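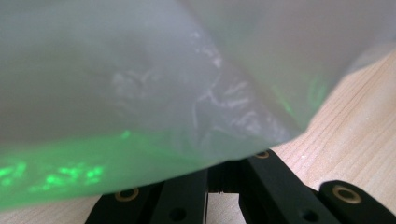 *Frosted plastic bag, creased near the middle.*

**How does the Cludmont league break a two-way tie for the last playoff spot?**

Rakum and Bastos both finished with 70 points. Rakum has the better run differential, but Bastos won the season series. The standings page lists Rakum first. Which one advances?

Asked by Lizeth Restrepo, 2026-07-13

**Answer 1** (accepted)

Bastos. Head-to-head record is applied first, then record within the division, then run differential, capped at 20 per opponent. The standings page sorts by differential only — it does not apply the tiebreakers. With 3 or more teams level, head-to-head counts only if all of them played each other equally often.

**Answer 2**

Pretty sure it's a one-game playoff at the higher seed? Hivano hosted one.

**Answer 3**

The one-game playoff was dropped in March, before the season started. Answer 1 matches the current rules.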